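Collecting demonstrations for a tabletop pick task

You will read that a few dozen demonstrations is plenty to teach an arm a simple pick. I've never had that work outside the bench it was filmed on. The Alcombe set has 408 episodes of one task, and I still wouldn't trust the policy if you moved the lights.

Before recording anything:

Put down a plain mat and tape its corners. Ours wanders, and a policy will happily learn the wrinkles.
Write the task in one sentence. If you need two, it's two tasks.
Decide what counts as a failure, and keep the failures in a separate folder.

Start each episode from the same rest pose, then vary the object. Move it toward the edges of the mat as well, where the arm has to stretch. Most people favour the centre and then wonder why the corners don't work.

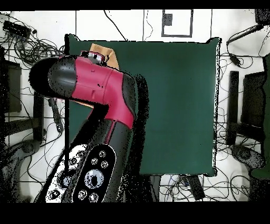
Gripper head pointed at a piece of tan cardboard near the edge of the green mat.

Keep your speed steady. Long pauses teach the arm to pause. We threw out 44 episodes in October for exactly that, and the Kurup loader hadn't flagged a single one.

Look at the background too. Cables, chair bases and power strips all end up in the data if the camera can see them. Some guides say clutter makes the model sturdier. Maybe, if the clutter changes. If it sits in the same spot for 700 episodes, I'd call it a landmark.

Last, hold back a batch you never train on, recorded at another time of day. Check your score on that before you believe the number on the training screen.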